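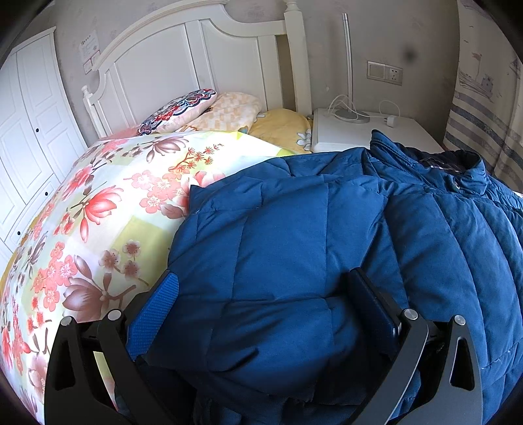
The tenants on the upper floors say they have worn their coats indoors since the heating went off on Monday, and one of them told this newspaper by telephone that the company had promised a repair three times and each time nothing came.

The heating in the Kellasus building in Clinstead stopped in the early morning. It serves 48 flats and two shops on the ground floor. The company which manages the building, Wumer, confirmed the fault in a short message to the tenants before noon. It said that a pump in the cellar had failed and that a new one was ordered from a supplier outside the region.

According to a second message, sent the next day, the pump had arrived but did not fit the old pipes. The building was put up in three stages and the pipes in the oldest part have a different width from the others. A part of the house stands on foundations from 1799, when there was a grain store on the same ground. Wumer writes that this makes every repair slower and asks the tenants for patience.

Hot water is not affected in the newer wing. In the older wing it comes and goes, mostly in the evening. Tenants there have arranged between themselves to use the bathrooms of neighbours on the other side of the courtyard, and a list for this hangs beside the letter boxes.

The company has offered each household a payment of 100 pounds for the use of electric heaters. Several tenants say that this is too little if the cold weather continues. They also complain that the form for the payment must be printed and signed, and then brought to the office in Peng Street, which is open only in the mornings. A tenant who works early shifts said she had asked to send it by email and was told that this was not possible. Wumer did not answer our question about the form. It said only that all requests which arrive before the end of the month will be paid together with the next account.

The town council has opened the reading room of the library in the evenings until the heating works again. There is tea, and the room is warm until nine o'clock. On the first evening most visitors were parents with schoolchildren, who did their homework at the long tables. The library asks people not to bring cooked food, but sandwiches are allowed.

It is the second long failure in the building in two winters. After the first one, tenants collected signatures for a complete renewal of the system and handed them to the company. Wumer answered at that time that the cost would have to be shared, and named a sum of 1117 pounds for each flat, to be paid with the rent over several years. The majority of the tenants refused this. Talks were planned for the autumn – they did not take place, and each side gives the other the fault for it.

The tenants' association now wants to bring the matter to the council again. It asks for a fixed date for the renewal and for a written rule about what is paid when the heating is off for more than one day. The council says it can invite both sides to a meeting but cannot force the company to come.

Wumer expects that an adapter for the pump will be fitted before the weekend. The water must be turned off for some hours during this work, in both wings, and the tenants will get a notice under the door the evening before. People who have small children or who are ill can ask the company for a room in a guest house near the station. The number to call is printed on the notice board in the entrance.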